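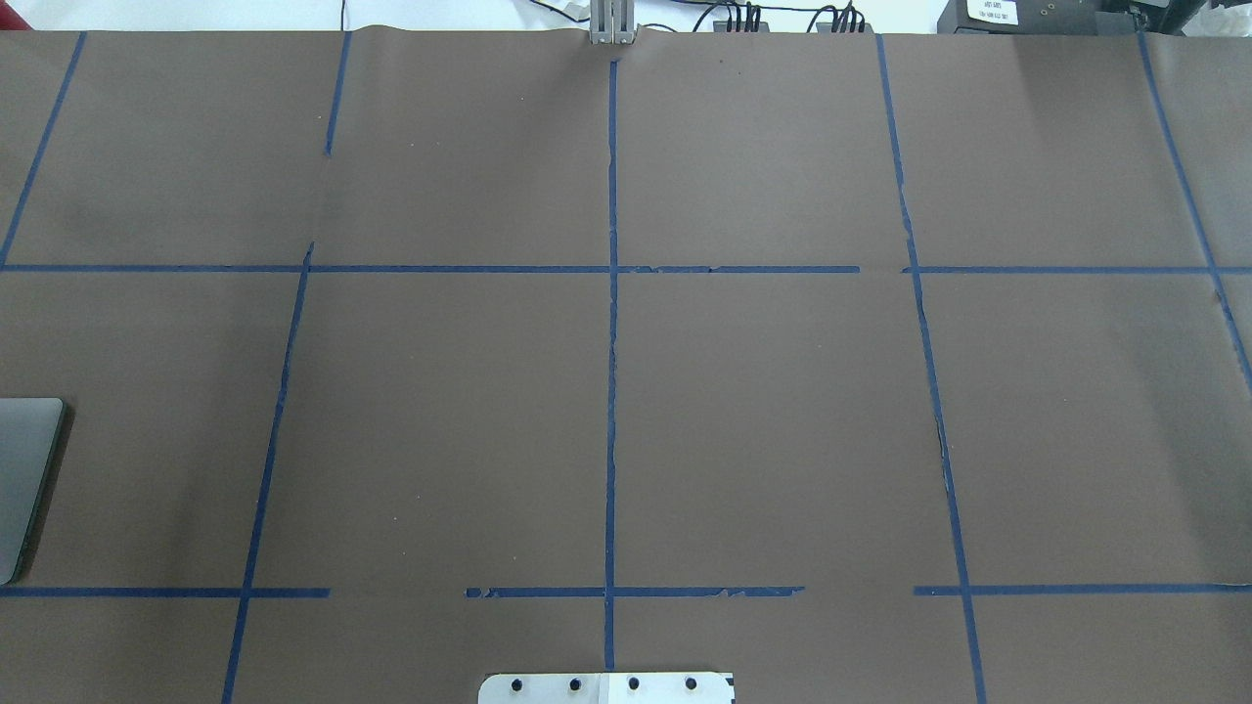 Painter's tape on brown paper: how do I get it off without shredding everything?

Posted by Benedita Mota

Hi all, hoping somebody has done this before me. I run a sorting table for our swap day in November, and I cover the top with a big sheet of brown paper and mark out rectangles with dark blue painter's tape. Each rectangle gets a category (buttons, zippers, thread, patterns, and so on) and people drop their stuff in the right spot. It works great for keeping the piles apart!

My trouble is that I laid the tape by eye and I'm not in love with the result. A couple of the long lines lean, one of them doesn't meet up with the piece above it, and the edges look chewed in places. I'd like to pull up the worst strips and redo them on the same sheet. I tried peeling a corner of one and it started bringing up little brown fuzzies, so I stopped.

The paper is from a Prellow roll, 50 feet, and I'd rather not cut another length if I can help it. The tape is just whatever was in the drawer. Can I save this sheet, or should I start over? And how do you all get your lines straight on something this big? My yardstick is too short and I keep drifting.

Gun-woo Cho

Oh, I feel this one. I do a layout like yours for seed packets every spring, and my first one looked like a road map.

For getting it off, go slow and pull the tape back flat over itself, almost folded in half, so you're not lifting straight up. Hold the paper down right behind where you're peeling with your other hand. If it fights you, run a hair dryer on low along the strip for 6 seconds or so and try again. Warm glue lets go a lot easier. Don't use water or goo remover on paper, it'll stain and pucker and you'll have a bigger problem than a crooked line.

Do you even need to pull the leaning ones, though? For a swap table I'd leave anything that only leans a little and just fix the spot where the two pieces don't meet. Put a short bit in the gap and call it done. Once there are buttons all over it you won't see the line.

For straight lines, skip the yardstick. Measure in from the edge of the table at both ends (the table, please, paper edges wander), make a tiny pencil tick at each, and pull a string tight between them. Lay the tape along the string in one go. Don't press until the whole length is down! And cut the ends with scissors, tearing by hand gives you those ragged bits.

Nazar Boiko

just flip the paper over and start again on the back. two minutes

Ea Fogh

Gun-woo's string trick is good. I use a chalk line from the hardware store and dust it off afterward, same idea.

One thing I'd add is to fasten the paper down before you put any tape on it. If the sheet has ripples, the lines will go wavy with it no matter how careful you are. I roll mine backward overnight to get the curl out, then clip it under the table edge on all four sides. Also check how old your tape is. Mine had been sitting in a hot garage for years and it tore every few inches, and the new roll came off the paper with hardly a mark.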